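23 November 2019

Twenty days to go until the Crăciun supper and I have finally made a start on the baking, which is to say I have made a list, lost it, found it in my coat and made another. The first list was better. I had written the quantities of walnuts on it, and on the second one I only put "walnuts", underlined, as if that would help me in the shop.

It rained all morning so I took the bus to Hitstead instead of walking, and sat upstairs at the front like a child. The hedges along the top road have lost nearly everything now and you can see straight through to the farms – I had forgotten there was a pond behind the second one. A heron was standing in it looking thoroughly fed up. I got off a stop early for the bakery (one cheese straw, eaten in the doorway) and then went on to Basar, where they had the good poppy seeds back in at last, and the big tins of plum jam my grandmother used to buy. I bought 3 and then had to carry them, and my shoulder is letting me know about it tonight.

The lady at the till asked how many I was cooking for and when I said 14 she put an extra packet of yeast in my bag and wouldn't take anything for it. I thought about that the whole way home. I must remember to bring her a slice of something in December, once I have one worth giving.

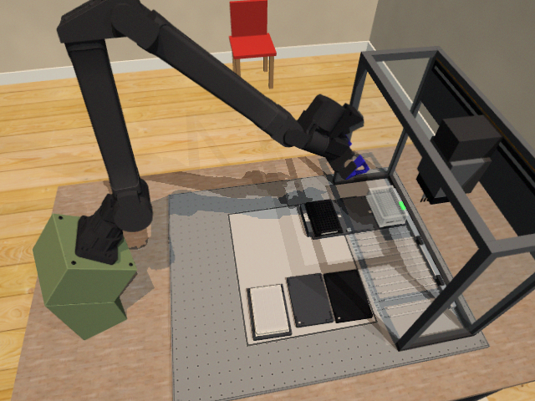

Evening

Well, the first trial loaf is out, and I'm pleased with it on the whole! The swirl has come out lopsided, with all the walnut gone to one end, but the dough itself is soft and smells of orange peel and the kitchen is lovely and warm for once. I let it rise on the shelf above the boiler for far longer than the recipe says, partly on purpose and partly because I got caught up in the jigsaw. It's the harbour one, 1,000 pieces, and I have done all of the boats and none of the sky. I may never do the sky.

I had two slices with butter while it was still too hot to cut properly and made a dreadful mess of the crust end. Next time a touch less sugar in the filling, and roll it tighter.

Still to do: ask at Brarnel whether we can borrow the long benches again, find the red tablecloth (airing cupboard? under the spare bed?), and write to my sister before she books her train, or she'll arrive a day early as she did last year and we shall have her peeling potatoes from breakfast onwards. The rain has stopped now. I'm going to put the bins out and go up to bed with my book.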